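로봇에게 설거지를 맡길 수 있다는 말, 아직은 반만 믿자

집안일을 대신하는 로봇이 곧 나온다는 기사를 처음 쓴 게 언제였는지 기억나지 않는다. 그동안 우리 집 싱크대 앞에 서 있는 사람은 바뀌지 않았다. 그래서 지난 9월 플루노프(Plunov)의 시연장에 초대받았을 때도 기대보다는 의심을 더 많이 챙겨 갔다.

플루노프는 팔 2개짜리 작업 로봇 '야기(Yagi)'를 만드는 회사다. 홍보 영상에서 야기는 수건을 개고, 식탁을 치우고, 컵을 색깔별로 정리한다. 음악은 경쾌하고 화면은 빠르다. 구석에 작은 글씨로 재생 배속이 적혀 있는데, 휴대전화로 보면 거의 읽히지 않는다.

시연장에는 음악이 없었다. 수건 한 장이 반으로 접히는 동안 나는 커피를 다 마셨다. 접힌 모서리는 어긋나 있었고 야기는 그걸 그대로 옆에 쌓았다. 우리 어머니가 보셨다면 전부 다시 펴셨을 것이다.

느린 건 참을 수 있다, 문제는 따로 있다

느리다는 비판에 업계는 늘 같은 대답을 준비해 둔다. 밤새 돌리면 되지 않느냐는 것이다. 일리가 없지는 않다. 식기세척기도 사람보다 느리지만 아무도 불평하지 않는다.

그런데 식기세척기는 컵을 놓치지 않는다. 플루노프가 내준 자료에 따르면 야기는 컵과 캔을 옮기는 작업을 760번 시도해 38번 실패했다. 스무 번에 한 번꼴이다. 회사는 이 숫자를 자랑스럽게 내밀었지만, 하루에 컵 스무 개를 치우는 집이라면 매일 하나씩 사고가 난다는 뜻이다. 유리컵이라면 더 따질 것도 없다. 바닥에 흩어진 조각은 누가 치우나. 야기에게 물어볼 수는 없었고, 담당자는 "다음 세대에서 다룰 과제"라고 했다.

공장 쪽 이야기는 조금 다르다. 리스타트비(Listatby)에서 포장 라인을 운영하는 클레투스 카푸르는 로봇 팔을 몇 해째 쓰고 있다. 그는 로봇을 좋아하는 편이지만 가정용이라는 말에는 고개를 저었다.

"우리 라인에서는 상자가 항상 같은 자리에 옵니다. 안 오면 오게 만들어요. 로봇이 똑똑해진 게 아니라 우리가 로봇한테 맞춘 겁니다. 부엌을 그렇게 맞추고 살 사람이 있을까요?"

그의 공장에서도 불량 상자를 골라내고 찢어진 테이프를 떼는 일은 여전히 사람이 한다. 경쟁사 제품인 불론(Bullon)도 한 대 들여놓고 시험해 봤지만, 비닐이 조금만 구겨져도 멈춰 서는 바람에 돌려보냈다고 한다.

흰 탁자 위에서만 잘하는 일

시연에서 가장 자주 나오는 과제는 물건을 집어 정해진 곳에 넣는 일이다. 하늘색, 분홍색, 연두색 플라스틱 컵이 탁자 뒤쪽에 한 줄로 서 있고, 로봇 팔은 파란 손가락 두 개로 음료 캔을 쥐어 하늘색 컵 입구로 가져간다. 캔 밑동이 컵 테두리 바로 안쪽에 걸친 순간만 보면 제법 그럴듯하다.

하지만 컵 사이 간격이 저렇게 고른 부엌을 나는 본 적이 없다. 벽도 탁자도 하얗고, 그림자도 부드럽다. 우리 집 조리대에는 먹다 남은 김치통과 고지서, 뚜껑 없는 텀블러가 한데 엉켜 있다. 캔은 반쯤 찌그러져 있기 일쑤다.
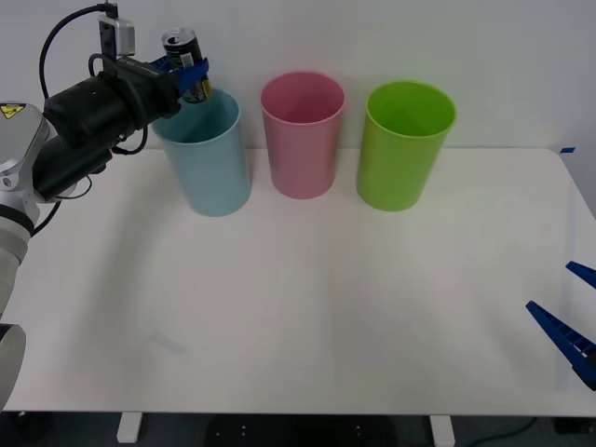 그래서 언제 사면 되나

플루노프는 같은 동작을 약 2,000회 반복해 학습시키면 새로운 작업을 익힐 수 있다고 설명한다. 누가 그 반복을 시켜 주느냐고 물으니, 처음에는 회사가 하고 나중에는 고객의 집에서도 데이터를 모으겠다고 했다. 돈을 내고 산 기계를 내가 가르치는 셈이다. 게다가 부엌 영상이 어디에 저장되는지는 아직 정해지지 않았다.

가격도 공개되지 않았다. 담당자는 "소형차보다는 싸게"를 목표로 한다고만 했다. 소형차는 적어도 산 날부터 굴러간다.

기술이 제자리라는 얘기는 아니다. 몇 해 전만 해도 로봇 팔이 캔을 찌그러뜨리지 않고 쥐는 것만으로 박수가 나왔다. 다만 캔 하나를 컵 위로 옮기는 일과 저녁상을 치우는 일 사이에는 생각보다 많은 것이 들어 있다. 기름 묻은 접시, 젖은 행주, 그 사이를 뛰어다니는 아이까지. 플루노프는 다음 시연에서 진짜 싱크대를 보여 주겠다고 약속했다. 가게 되면 수세미는 내가 쓰던 걸로 가져갈 생각이다.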